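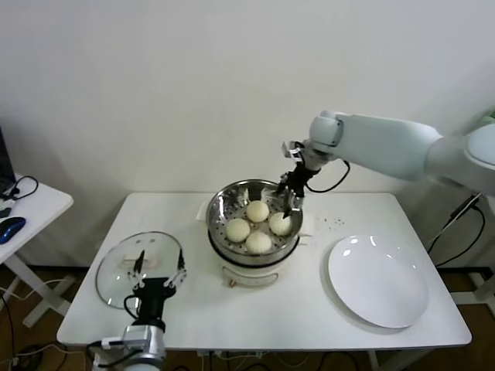
Marina Spanos told me at our first meeting that two arms would be twice the trouble of one, and that we should sign up for the two-arm task anyway. She was right on both counts, and that's more or less how the Troltum Robotics Club got going.

Hi! I'm the club's president this year, which mostly means I write this page and answer the emails. We're a student club, open to anyone at school from any grade, and we build, program and (fairly often) re-program robot arms to do kitchen jobs. Why kitchens? Partly because everybody already knows what a good result looks like, so you can bring your little brother to demo night and he'll tell you right away if the robot did it wrong. Partly because we're always hungry.

What we do

Our big project is called Burkus. It's a two-arm program that handles a short serving job: one arm deals with the lid of the steamer, the other moves the steamed buns over to a plate. Sounds easy, I know! But a bun is soft and round and sits right up against its neighbors, and a glass lid is awkward for software because the camera sees straight through it. The arms also have to stay out of each other's way, so we spend a lot of time on who goes first and who waits.

We log every practice run. As of November 18, 2024 the notebook is up to 2,033 runs, and 686 of those count as clean by our own rules, meaning the lid came off, every bun ended up on the plate and no human stepped in. If that ratio looks bad to you, come see last year's notebook. We had 177 clean runs the whole year and we threw a party.
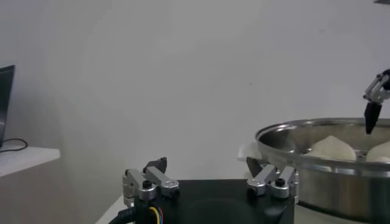
Bun practice with both grippers, Burkus project

The smaller group inside the club is Illetti, our beginner class. You don't need to know any code to join. You start by driving an arm by hand from the controls, picking up sponges and paper cups, and after a few weeks you write your first script (mine waved at the wall for a solid minute and I was so proud). People usually move over to Burkus when they feel ready, but a few have stayed in Illetti for two years because they like teaching the new kids, and that's fine with us.

Competition

In March we go to the Strömberg Cup, the two-day student contest for household robots. Teams get one table, one task and three tries. Last time we came in fifth, after our second try ended with the arms politely waiting for each other until the clock ran out. We've fixed that! There's now a timer in the code, and if both arms have been waiting too long the left one has to move. Our target this time is top three, and I've already promised to wear the bun costume if we make it.

Money stuff

Dues are zero. We pay for parts and travel with the spring bake sale, which brought in $1,029 last year, and nearly all of it went to a replacement gripper and the van.

Joining

Come by the robotics room after last period and ask for whoever is holding the notebook. Tie back long hair, wear closed shoes, and please don't lean over the table while an arm is powered up. Parents are welcome at demo nights, and so are little brothers.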